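Grastden Toy Library - Bag Swap FAQ

Quick answers, because the inbox is full again. Read these first pls.

What is the bag swap?
You borrow a paper bag of small things for toddlers. Play with it at home, bring it back, take another. No sign-up fee for Grastden families.

Where do I pick up?
The side counter at Farnotow Hall. Not the main desk, they'll just send you round. Doors at 10 in the morning, closed over lunch.

How long can I keep a bag?
28 days. Need longer? Email before it's due, put your bag number in the subject line.

Can I renew by phone?
No. Email or in person.

How many bags are there?
100 at the moment. Most go out the first morning of the month so come early if you want a choice.

Can I pick what's inside?
Not really. You can ask for a theme (food, animals, outdoors, mixed). Mixed is the one we usually have left.

What ages?
Labels say which. Green label = 3 and up, small parts possible. Yellow label = under 3, bigger pieces only. Stay with your child either way, and no putting bits of bark or anything else in mouths.

Why paper bags?
Cheap, quiet, kids like the crinkle. Cloth ones kept going home and staying there.

The bag ripped. Do I owe you anything?
Nope. Rolled tops, small tears, creases, all fine. If the bottom goes, put everything in any other bag and copy the number onto it.

What do we do with it?
Whatever you like. Feel inside with eyes shut and guess. Sort hard and soft. Make up a story. Take turns pulling one thing out. The card from Irnier Print has more ideas, ask at the counter if yours is missing.

What's in a mixed bag?
Play food, a soft toy, something from outdoors. Contents vary alot. 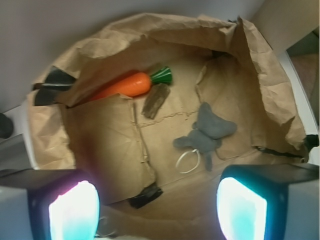
Mixed bag, opened up: toy carrot, piece of bark, gray plush.

We lost something. Now what?
Tell us which piece. First one is free, after that we ask for a swap of similar size. Doesn't need to be new.

How do I clean things?
Wipe plastic with a damp cloth. Don't wash the plush, we do those here. Leave bark and pinecones alone, just shake teh dust off outside.

Can I donate?
Yes, clean and unbroken. No batteries, no magnets, no marbles. Box is by the Guerreiro Street entrance.

Closed in December?
Open the first half, then shut until January. Bags due in the gap are due when we reopen.

Still stuck? Call the counter, extension 2068, and leave a message with your bag number.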